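Leaving the breakfast show

24 November 2024

I finished up at Badavum on the last day of winter programming, after 12 years on air there, nine of them on breakfast. A few people have written to ask what happened, so I'm putting it all in one post and then I can stop answering the same email.

Nothing happened, really. The station was sold in March to a company called Drasell, which owns a string of regional outlets and runs most of them out of one building. They kept the local breakfast show and networked the rest of the day. I was offered another year on the same money. I thought about it for a fortnight and said no.

For those who don't know the station, Badavum is a small community and commercial hybrid on the edge of Stedbridge. It started as a Portuguese-language service run by Marcelino Peixoto from a room above a tyre shop. By the time I arrived it was mostly in English, with a Portuguese hour in the evening. Marcelino hired me to read the weather. I had a decent voice and a driver's licence, and he needed somebody who could get there before five.

How the breakfast show worked

There were three of us for most of it. Rosângela Vasconcelos produced, I presented, and Everaldo Quintana did the news and sport and filled in when I lost my voice, which was every August. The alarm went at 3.40. I'd be at the desk by 4.30 with the papers and the overnight messages, and Rosângela would already have the running sheet printed. She never trusted the screen, and after the power cut in our second year I didn't either.

We did three and a half hours live. The first hour was truck drivers, bakers, nurses coming off nights and people with babies. They were the best callers. From seven it was parents in cars, and you couldn't run anything longer than four minutes without losing them. The last half hour was whatever was left over, usually an interview that had been bumped twice.

I liked the interviews more than I was good at them. My early ones are hard to listen to. I talked over people and I read my questions off the page in order, even when the guest had just answered the next one. Rosângela used to hold up a sheet of paper through the glass that said LISTEN. After a while she stopped holding it up, and I took that as progress until she told me she'd lost the sheet.

The one I'm still asked about is the morning of the Rai flood. The river came up overnight and the road into town went under just after we went to air. Everaldo was stuck on the wrong side of it, so he read the news down the phone from his ute. We dropped all the music and took calls until early afternoon. The switchboard logged 904 of them, and I think we got roughly a quarter to air. A lot of it was plain information: which street, how deep, who had a boat, whose dog was on whose verandah. I don't remember much of what I said. I've got the recording and haven't played it.

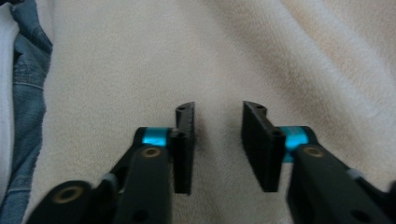 What I'm doing now

Sleeping, to begin with. It took me eight weeks to stop waking before four. I'd lie there and run the top of the hour in my head, station call, time, temperature, and then remember that someone else was doing it.

The someone else is Ismael Sales, who did the weekend overnights for a couple of years. He's good. He's faster than I was and he knows more about football. I listened on his first morning and then decided to leave him alone for a while. I gather they've moved the traffic report to before the headlines. I'd have left it where it was, but it's his show.

I'm doing two small jobs at the moment. One is reading audiobooks, mostly local history and one very long novel about sheep. The work is slow and quite physical. You can't drink coffee beforehand, your stomach makes more noise than you'd think, and a good day is about an hour and a half of finished sound. I like that I can go back and fix a sentence.

The other is with Rosimeire Barros, who ran the Portuguese hour right up until the sale. She kept her old tapes when the station was clearing out its cupboards, and we're going through them and copying the ones that will still play. Some are music, some are Marcelino in full flight about council rates. We haven't worked out where they'll end up. The library has been polite about it without saying yes.

If you have recordings from the early years, even bad ones off a kitchen radio, I'd like to hear from you. The email address at the top of the page still works.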